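Let the Regional Theaters Have Their Translations

I saw my first play in translation by accident. I had tickets for a musical, I got the week wrong, and the box office at the Padent kindly swapped me into the studio space downstairs, where eleven actors were doing a Hungarian family drama called Gál in front of a half-full house. I knew nothing about it. By intermission I was leaning so far forward that the woman in front of me turned around to see what was breathing on her neck.

That was six years ago, and I have been a pest on this subject ever since. I think American theaters should be putting on far more plays that were written in other languages, and I think they should be doing it in the middle-sized cities, on the main stage, in the good months. I don't mean February. I mean the slot where the Christmas show usually goes, or the one right after it.

The usual objection is money, so let's take money first. The Padent's main stage seats 353. The studio seats far fewer, and that is where the foreign plays go, always, on the theory that they won't sell. Well, of course they don't sell much down there! There aren't many seats to sell. The run of Gál that I stumbled into was extended twice and still closed with people on the waiting list, and the following season the company went straight back to two thrillers and a play about a divorce in Connecticut. I liked the divorce play fine. I have also seen it, under other titles, maybe a dozen times.

What I love about the imported work is how often it ignores the things I've been trained to wait for. An American audience (me very much included) sits down expecting a secret, and we expect it to come out in the last twenty minutes, preferably while someone is holding a drink. In Gál the secret comes out in the second scene. Everybody on stage hears it. Then they have dinner, and the dinner goes on for half an hour, and you would not believe how much I cared about who was going to pass the bread. I went home and called my sister and tried to explain the bread and made a complete hash of it.

Mei-kuen Poon, who directed that production and has since moved on to a company in Ohio, told me over coffee that the hardest part of rehearsal was getting her cast to stop apologizing for the pauses. They kept filling them. Somebody would sigh, or cross to the window, or find a bit of business with a chair. She finally took the chairs away for a week. When the chairs came back, she said, the actors had forgotten they were supposed to be nervous. 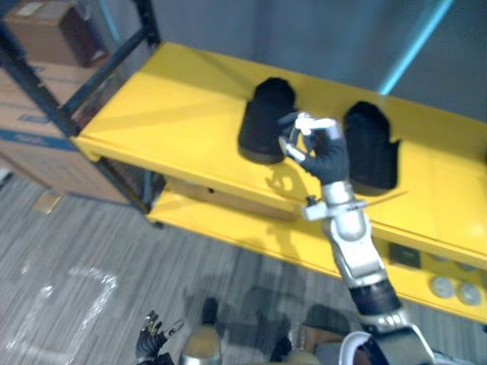 A hand reaches between two dark objects on a yellow cart.

Then there is the matter of the translator, and here I get worked up. Pick up the program for nearly any foreign play done in this country and look for the translator's name. It will be in there, smaller than the lighting designer's and quite possibly smaller than the bank's. Yet every single word you hear all evening was chosen by that person. The playwright did not write "Oh, give it a rest, Dad." The playwright wrote something in Hungarian or Portuguese or Tamil, and a translator sat at a kitchen table deciding between "give it a rest" and "knock it off" and "that's enough now," and those are three different daughters.

I'd put the translator on the poster. I'd bring the translator in for the first week of rehearsal and pay for the hotel. When Lavanya Mudaliar's English version of the Tamil comedy Zumeo was done in August at the Brirner festival, she was in the room for all of it, and you could tell. The jokes landed where jokes land in English. There's a long quarrel about a borrowed umbrella that apparently depends on a pun, and she had thrown the pun out and built a new one from the ground up during tech, with the actors shouting suggestions from the stage. I laughed until my glasses fogged over my mask. A stricter version would have kept the pun, put a note in the program, and gotten nothing.

I know some people find this loose approach troubling. A friend who teaches comparative literature argued with me in the parking lot after Zumeo for so long that the attendant turned the lights off on us. Her position is that a play belongs to its place, and that sanding down the strange parts for a Midwestern crowd is a kind of theft. I take that seriously. There are productions where the setting has been moved to Brooklyn and everyone is named Josh, and I have walked out of one. But I'd rather argue about a bad adaptation I have seen than admire a perfect one that is sitting in a drawer. Let's have five versions. Let's have a stiff, faithful one and a wild one in the same season and sell a ticket that covers both!

Audiences can handle it, too. We've all been reading subtitles on our couches for years now, happily, at eleven at night, over noodles. The Brirner people sold 1043 tickets to Zumeo in two weekends, in a town where I was told at breakfast that there was "not much call for that kind of thing." The man who told me that was at the Saturday matinee. He had brought his mother.

So what would I like to see? A theater with a real subscription list could commit one main-stage slot a year to a play first written in another language, and stick with it for five seasons before deciding whether it has worked. Commission new translations, even of plays that already have old ones, as English goes stale faster than we like to think. Do a free reading or two beforehand with folding chairs and bad coffee. And please, print the translator's name at the same size as the author's. It costs nothing but ink.

The Padent announces its new season in the spring. I've already written to them twice, and the second letter had a list of plays attached, with a star next to the ones that have a good part for a dog.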